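2023年2月28日 阴,下午出了一会儿太阳

二月就这么没了。早上醒来看手机才反应过来今天是最后一天,躺在被子里发了好一会儿呆,年初说好一月底之前要把客厅清完的,结果一月过了,二月也过到头了,客厅里还是那几个纸箱,连胶带都没撕!所以今天一咬牙,请了一天假,专门在家收东西。

先记早饭,免得又忘。煮了粥,放了昨天剩的红薯,太甜了。配的榨菜是上次去城里的亚洲超市囤的,最后一包,吃的时候很舍不得,一根一根地夹。下次去要多买几包,再带一瓶老抽,家里那瓶倒过来都滴不出来了。

吃完已经九点多。我本来打算从厨房开始,因为厨房东西少,容易有成就感,可是一走到客厅就被那几个箱子绊了一下脚趾(左脚小的那个,现在还疼),一生气就决定先干客厅。

搬到405来也快半年了。旧家那边的人总以为四楼会很吵,住下来觉得还好,楼上偶尔有小孩跑,楼下那家每天傍晚炒洋葱,闻得我肚子饿。我最喜欢的还是这个地板,浅浅的木头颜色,一条一条横着铺过去,下午光一照,纹路细细的,看着心里就软。当初看房的时候Ludivine Boyer陪我来的,她一进门先蹲下去摸地板,站起来说,就这间吧。我还嫌厨房小,她说厨房小可以少洗锅。这个逻辑我到今天也没想通,不过房子还是租了。

说回箱子。第一个打开是书和杂纸,没什么好说的,无非是旧杂志、说明书、过期的保修卡。电饭锅的说明书有六种语言,偏偏没有中文,我居然从旧家带到了新家,还用报纸包了一层。扔了。还有一叠大学时候的讲义,翻了两页,上面的字是我的字,内容一个也不认识。犹豫了一下,也扔了。中间有一张夹着的电影票,字都褪光了,想不起来是哪一部,跟谁去看的也想不起来。票留下了,夹进了今年的本子里,虽然我也不知道留着它做什么。

第二个箱子是衣服,这个最难。我把它们全倒在床上,堆起来跟一座山似的,然后就坐在山脚下试。那条灰呢子裙子还是穿得上的!但是扣上之后不能坐,只能站着,站着又觉得像要去参加谁的面试。最后放进了“再想想”那一堆。“再想想”那一堆现在比“留下”和“送人”加起来还高,我自己都不好意思看。毛衣送出去四件,是最痛快的一次决定,里面那件姜黄色的从买来就没穿过,挂牌都在,领口扎脖子,每年冬天拿出来套一下,痒得受不了又脱下来。给Mireille Le Goff发了消息问她要不要,她隔了半个小时回我一个字:要。她脖子大概比我的结实。

十一点多的时候Ruth Penrose打电话来,说她在Perrin看到有收纳箱打折,问我要不要带。我说你千万别带!我现在每多一个箱子就会多一箱东西,这个规律我用好几年的时间验证过了。她在那头笑得不行,说那她自己买两个。后来我们又聊了一通别的,她家的猫又把窗帘扯下来一截,她说打算以后不装窗帘了,邻居爱看就看。我一边听一边叠毛巾,等挂了电话发现叠了快一个钟头,毛巾就那么几条,早就叠完了,后来我是在拆了重新叠。

中午随便吃的,昨天的面包切了两片,烤一烤,抹了Ruth上次给的杏子酱。酱已经见底,用勺子刮玻璃瓶的声音特别难听,但是刮出来那一点点最好吃。泡了茶,没喝完,放在窗台上凉了,晚上才发现。

下午是重点,收那些零零碎碎的小东西。大件我一点都不怕,柜子椅子锅碗,摆哪儿是哪儿,最折磨人的是那种一只手能攥住好几个、又不属于任何抽屉的东西。扣子,钥匙圈,夹子,不知道配什么的螺丝,橡皮筋,半截蜡烛,出差带回来的小瓶洗发水。它们在旧家住在一个饼干盒里,搬家的时候饼干盒的盖子松了,撒了一整箱。我今天就是坐在地上,一颗一颗把它们从箱底抠出来的。膝盖都跪麻了,站起来的时候扶着墙缓了半天,觉得自己忽然老了好多。

后来想了个办法,把东西先全搬到地板上。我妈以前就是这么收的,每年过年前她把家里抽屉全抽出来倒在床单上,我和我弟在旁边乱翻,翻到什么就问“这个还要不要”,她头也不抬,说“要”。什么都要。最后再一样不少地装回去,只是换了个抽屉。我小时候觉得这是世界上最没有用的劳动,现在轮到自己,才知道光是把它们看一遍就会舒服一点。起码知道家里有什么了嘛。

盘子架我也从厨房拿了出来。架子是浅色木头的,立着一根根小圆棍,盘子就插在中间。放在厨房台面上太占地方,我切菜的时候胳膊肘老是碰到它,叮叮当当的,心惊肉跳。今天连盘子一起端到地上,想着量一量哪个柜子能放进去。量了三个柜子,两个太浅,一个太高,够是够得着,要踮脚。我想象了一下每天踮着脚端一叠盘子的样子,算了,不敢。盘子是前年跟Bernadette Aubert一起在旧货市集上挑的,她专门喜欢蓝的绿的,我被她带得也喜欢上了。那天我们从早上逛到收摊,腿都走直了,最后老板要六十,Bernadette用她那种慢悠悠的口气跟人家聊天,聊他的狗,聊天气,聊到老板自己把价降了。我站在旁边抱着盘子,大气不敢出。回来的公车上我们俩一人抱一包,司机每踩一次刹车我们就一起吸一口气,居然一个都没碎!

盘子洗过再插回去,颜色一片一片排着,蓝绿的,浅蓝的,好看得我又坐在那儿看了一会儿。看归看,位置还是没有解决。晚上它又回到厨房台面上去了,明天继续碰我的胳膊肘。

然后就是那个笔袋。这个我要多写几句。

箱子快见底的时候,我在一件包东西用的旧T恤里摸到一团软软的,抽出来一看,是那只紫色的笔袋!我以为早就丢了。读书那几年天天带着,图书馆、教室、火车上,走到哪儿都往桌上一扔。浅浅的紫,像薰衣草那种,拉链头上拴着一截同色系的小坠子,我上课走神的时候就捏它,捏得它歪歪的。毕业以后换了工作,用的都是公司发的笔,它就慢慢不知道去哪里了。我后来还问过Mireille有没有落在她家,她帮我翻过沙发垫,翻出来两枚硬币和她自己的耳环,没有笔袋。结果它好好地裹在T恤里,跟着我搬了两次家。我对着它道了个歉(小声地)。

第一件事当然是拉开看里面。我满心以为会掉出什么了不得的东西来,比如当年写的纸条啦,比如一张钱啦,都没有。底下有铅笔屑,还有一粒硬掉的糖,黏在布上,我用指甲抠了好久。把它翻过来抖了抖,抖得满地板都是黑渣,又去拿扫帚。然后拿湿布擦里子,擦到第三遍水才不灰了。外面的颜色没怎么褪,角上有一点圆珠笔印子,这个印子我认得,是某次考试前一晚弄上去的,那一晚我和Mireille在她宿舍里背书背到凌晨,饿了就分一包苏打饼干,她背着背着睡着了,脸压在笔记上,早上起来额头印了半行字,去考场的路上我一直忍着没告诉她。后来她自己在洗手间镜子里看见了,追着我打。

我把这事发消息给她,她回得飞快:你到现在才承认!

擦干净以后我就舍不得再收起来了。可是拿来装什么呢?笔我现在有一个筒,够了。化妆品放进去拿的时候又不好找。我把它摊开放在地板中间,拉链敞着,先往里面丢几样花花绿绿的小东西试试大小。它是软的,空着的时候塌成一片,装了东西才站出一点形状,嘴微微张着,很像一个等着吃饭的人。

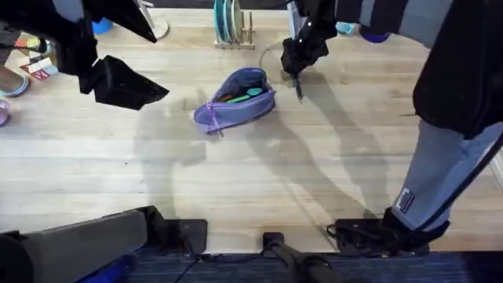
找回来的紫色笔袋,试装了几样小东西,后面是我的盘子架

试来试去觉得刚刚好,我的手伸进去一抓就能抓到想要的,不用像饼干盒那样把脸都埋进去找。暂时就定它当“小东西之家”了。放不下的就不留,这是我今天给自己立的规矩,看看能守几天。螺丝我全装在一个信封里,信封上写了“螺丝”两个字,塞进工具抽屉,Pylyp Kravets下次来修水龙头的时候问问他认不认得是什么东西上面的。他上次来,看了一眼我的工具抽屉,叹了好长一口气,然后从自己包里掏出一把像样的螺丝刀送我。那把螺丝刀今天也用上了,拧紧了茶几的一条腿,摇了三个月的茶几不摇了!我来来回回推了它好几下,很有面子,可惜没有人看见。

哦对了,地板上有一块印子,圆的,淡淡的,以前没怎么留意,今天蹲得低了才觉得它显眼。我拿布蹭了蹭,没什么变化。大概是花盆或者杯子留下的?我搬进来之前就有还是之后才有的,我完全说不准。写邮件问了房东那边的Totano,就是管我们这栋楼的那家公司,他们自动回复说会在几个工作日之内联系我。上次问暖气也是这么回的,后来是我自己给暖气放的气。先不管了,反正铺块地毯就看不见。地毯又要花钱。唉,那就看着吧,看久了大概会有感情。

四点多的时候太阳出来了,我把窗户打开透气,冷是冷,可是屋里一股旧纸箱的味道,不开不行。楼下有人在遛狗,狗不肯走,坐在路中间,主人蹲下来跟它讲道理,讲了好久。我趴在窗台上看完了全程,最后是主人把狗抱走的,好大一只。

然后我下楼扔纸箱。纸箱要拆平了才能塞进回收那个口子,我在楼下又踩又跳,把脚趾的疼都忘了。上来的时候在楼梯口碰到三楼的老太太,她问我是不是要搬走,我说不是不是,我是终于搬进来了。她愣了一下,说那欢迎你呀。我们都笑了。她还说她家有一只多余的小板凳,问我要不要,我嘴上说不用不用,心里已经在想放在哪里了……没救。

晚饭做了番茄炒蛋,打了三个蛋,盐放少了,补了一次又多了,就着饭也还行。吃饭的时候把电脑打开看了一集剧,看到一半睡着了一小会儿,醒来凶手已经被抓走了,我也懒得倒回去看。

饭后又收了一个小时左右。浴室的架子擦了,过期的药挑出来放在一个袋子里,等哪天路过药房给他们。吹风机的线缠得像一碗面,耐着性子解开了。Prukel那瓶护手霜还有小半瓶,我一直以为用完了,原来是倒着放就能挤出来,白买了一支新的。

还剩一个箱子没有开,上面写着“杂”,我自己的字,写得理直气壮的。今天不开了,再开我就要睡在箱子里了。床上的衣服山也还在,刚才我把它们整体抱到了椅子上,椅子现在穿得比我多。

睡前给我妈打了个视频,把镜头对着客厅转了一圈给她看,她看了半天,问的是:那个紫的包还在啊?原来那只笔袋是她给我买的!我一直记得是我自己买的,跟她争了几句,她连在哪家店、旁边还有一个黄的我嫌丑都说得出来,我只好认输。她问我现在拿来装什么,我说装零碎,她说零碎好,零碎总要有个地方去。然后又开始问我有没有好好吃饭,我说吃了,番茄炒蛋,她说又是番茄炒蛋。

挂了以后腰开始疼了,贴了一片膏药,满屋子都是薄荷味。明天要上班,得早起,还要记得把毛衣带给Mireille,袋子我已经挂在门把手上了,这样出门总不会忘吧(上次雨伞也是这么挂的,还是忘了)。周末Ludivine约了去Skindmont那边走走,说那边湖边的路修好了,也不知道鞋子在不在那个“杂”箱子里。

困了,写到这儿。茶杯还在窗台上没洗,明天早上洗。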